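Kultport to Reissue Wakach in 422-Page Annotated Edition

LILTVILLE, August 20, 2021 — Kultport will publish a new annotated edition of the riverside novel Wakach, edited by Trinh Huỳnh. The text follows the first printing and restores two chapters dropped from later ones.

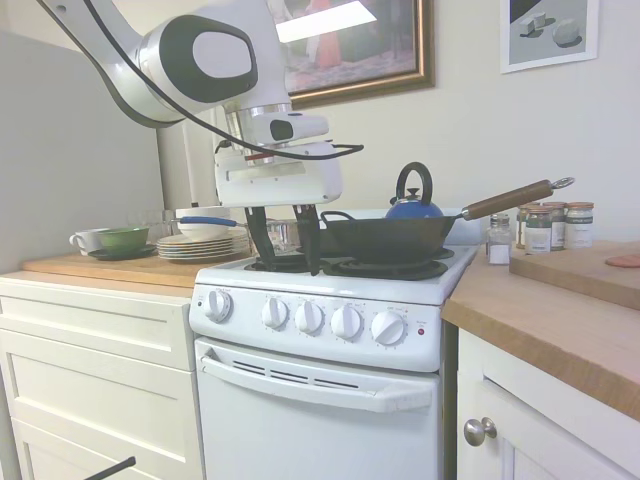 A wok with a long wooden handle on a white electric stove.

The volume runs to 422 pages, with three appendices — variant readings, a glossary and a map. The first run is 1000 copies, in cloth. Shipping begins in April.

Review copies: Kultport, Publicity, Liltville.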